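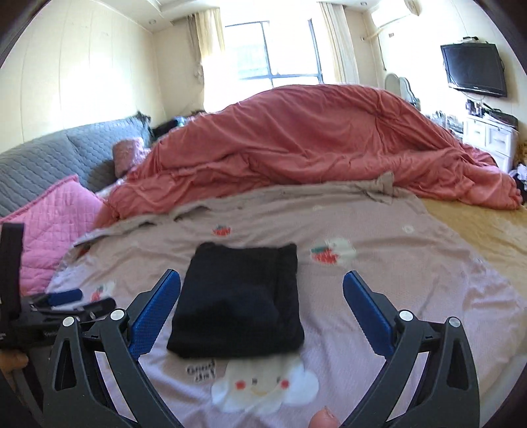
Black clothing care
Written by Fanni Gál. Reviewed by Reijo Suominen. Last changed 5/12/24

Black clothing care is the group of home methods used for keeping black garments dark and in good shape. It includes washing, drying, folding and storage. The main problem is the loss of color, which in everyday speech is called fading.

Causes of fading

A black garment can lose its color in two ways. In the first way, the dye itself leaves the fiber, or it is changed by sunlight. In the second way, the dye stays, but the surface of the cloth becomes rough from rubbing, and the small broken fibers scatter the light. The cloth then looks gray even when most of the dye is still inside.

Cotton is often dyed with reactive or sulfur dyes. Sulfur black is cheap and strong against washing, but it is weak against chlorine bleach. Polyester is dyed with disperse dyes at high temperature and usually keeps its color longer than cotton does.

Washing

Most guides advise cold water and a short program, with the garment turned inside out. Water of 60 degrees Celsius is used for towels and bed linen, and it is not recommended for black cotton unless the label permits it. The drum should not be too full, as the detergent may then leave white marks on the cloth. Powder leaves such marks more often than liquid. 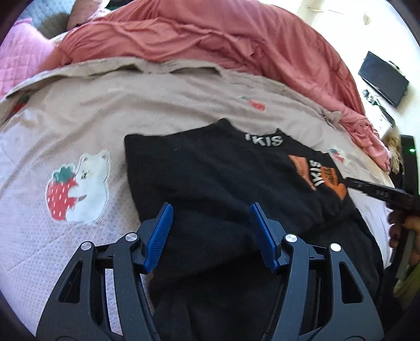

Vinegar in the rinse is a common home advice. It can remove some remains of detergent, but it does not fix the dye, and opinions about its use are divided. The textile writer Bahman Amini considers it useful only in places with hard water.

Drying and storage

Black garments are dried in the shade. Tumble drying increases the rubbing and also brings lint to the surface. Knitted pieces are stored folded, because a hanger can stretch the shoulders. When a pile stays for a long time on an open shelf, the outer folds may become lighter than the rest, and for this reason it is good to refold the pieces in April, before the stronger sun.

See also: Dye fastness; Lint; Laundry symbols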